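Perguntas frequentes
Empréstimo de loiça e utensílios Puneo

O que é a Puneo?
É um serviço de aluguer de material de cozinha e de mesa para quem acabou de mudar de casa, está em obras ou vai receber mais gente do que é costume. O catálogo tem 184 artigos, todos com ficha própria. Não alugamos eletrodomésticos.

Preciso de me registar?
Sim. O registo é gratuito e faz-se ao balcão ou pelo formulário. Pedimos um documento de identificação e um comprovativo de morada. Se ainda não tem contrato na casa nova, serve a morada anterior.
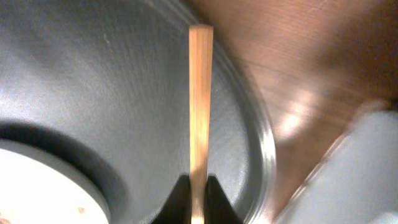
Quanto tempo posso ficar com o material?
O período normal é de sete dias e pode ser renovado duas vezes, desde que não haja outra reserva para as mesmas datas. Em fevereiro fechamos para inventário e não aceitamos levantamentos. As devoluções continuam a ser recebidas na loja da Rua Estevia, só da parte da manhã.

É cobrada caução?
Os conjuntos pequenos não têm caução. Nos conjuntos de festa são 200 euros, pagos no levantamento e devolvidos pelo mesmo meio depois da conferência. Por cartão, o reembolso depende do banco e pode demorar alguns dias úteis.

Posso escolher peças avulsas?
Pode, até ao limite de doze por reserva. A partir daí sai mais barato levar um conjunto. As cores não são garantidas: se pedir pratos brancos e só houver creme, telefonamos antes.

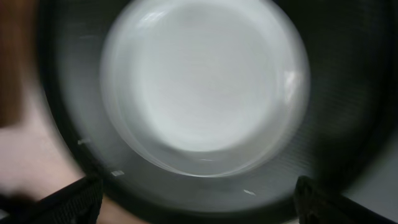 E se partir alguma coisa?
Diga-nos na devolução. Cada conjunto tem uma margem de duas peças partidas sem custo. As restantes são cobradas pelo valor da ficha. Não aceitamos peças de substituição compradas noutro lado, mesmo que sejam parecidas.

Tenho de devolver tudo lavado?
Sim, lavado e seco. Material sujo paga taxa de lavagem, indicada no talão.

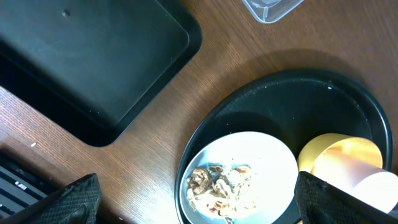
Por Svend Brøndum
Atualizado em 12 de julho de 2020

Como devo lavar as peças de madeira?
À mão, com água morna e pouco detergente, sem ficarem de molho. Seque-as logo com um pano e deixe-as ao ar antes de as guardar. As colheres e tábuas da linha Hauksdóttir levam óleo mineral, que aplicamos nós. Não use azeite.

O que pode ir à máquina?
Vidro, inox e faiança sem friso dourado. Os plásticos só no cesto de cima. As facas e tudo o que tenha cabo colado lavam-se à mão.

Fazem entregas?
Sim, na cidade e nas freguesias vizinhas. O serviço é da transportadora Briletum e pede-se com dois dias de antecedência. Alguém tem de estar em casa para assinar.

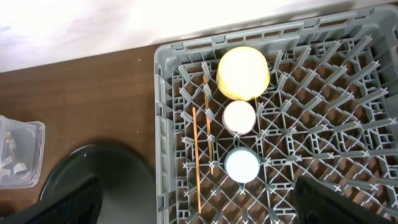
Posso doar loiça que já não uso?
Aceitamos doações de séries com pelo menos seis peças iguais, sem lascas. Convém escrever primeiro a Ingvar Hjaltadóttir, que trata do catálogo, com uma fotografia e as medidas. Copos desirmanados e tachos com antiaderente riscado não recebemos.

Como cancelo uma reserva?
Por telefone ou respondendo ao email de confirmação, até à véspera do levantamento. Cancelamentos no próprio dia pagam metade do aluguer.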